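Irenmont Register of Painted Interiors

Data card, version 7
Last revised: March 20, 2022
Maintainer: Yiran Kong, Likberg Institute for Local Records

Summary

The Irenmont Register is a table of decorated walls and ceilings in shops, cafés, halls, schools and private homes in the town of Irenmont and the parish of Baert. It holds 1,732 entries. Each entry records a single painted surface, its location to street level, its subject, the method of painting where known, and the source of the information. The register is published as a set of plain text tables and may be opened in any spreadsheet program.

Purpose

The register was set up to support local history, conservation planning and teaching. Painted interiors are often lost when premises change hands, and before this work the only lists were held on paper at Likberg. The register does not give legal protection to any wall, and an entry should not be read as a statement of artistic or financial value.

Contents

entries.csv – one line for each painted surface
places.csv – streets and districts, with former names
sources.csv – letters, surveys, building files and interviews
subjects.csv – the 19 subject terms and their definitions

Subject terms

Each entry carries one main term and may carry others. Terms describe what is shown and make no claim about meaning. Where a wall combines animals and plants, the larger element supplies the main term. An elephant's head among tropical leaves is therefore entered under "Animal", with "Foliage" as a second term, and the ground colour is given in everyday words such as "coral pink".
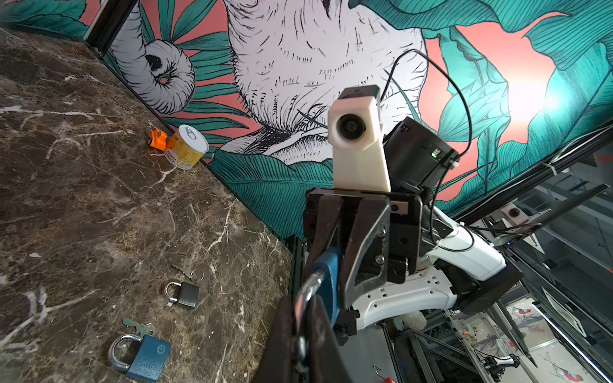
Collection

Entries were drawn from three sources: the paper lists at Likberg, building files held by the parish of Baert, and visits made with the consent of the occupier. Dates of painting are given only where a written source supports them. In all other cases the field is left blank – it should not be filled by comparison with similar walls.

Quality checks

A sample of 100 entries was compared with the original sources in May. Errors in spelling and street names were corrected in the present version. Entries marked "unconfirmed" rest on a single spoken account and should be cited with care.

Known limits

Private homes are under-represented, and the outlying farms of Baert have not been surveyed. Work painted over before the first paper lists were made is recorded only when it appears in a building file. The names of painters are missing from many entries.

Privacy

House numbers and the names of occupiers are not published. An occupier may ask for an entry to be withdrawn at any time by writing to the maintainer.

Use and citation

The tables may be copied and adapted for any purpose, provided the source is named. Users of the Stilteo catalogue software should import places.csv before entries.csv, as the street codes are checked on loading.

Suggested citation: Kong, Y., Irenmont Register of Painted Interiors, version 7, Likberg Institute for Local Records.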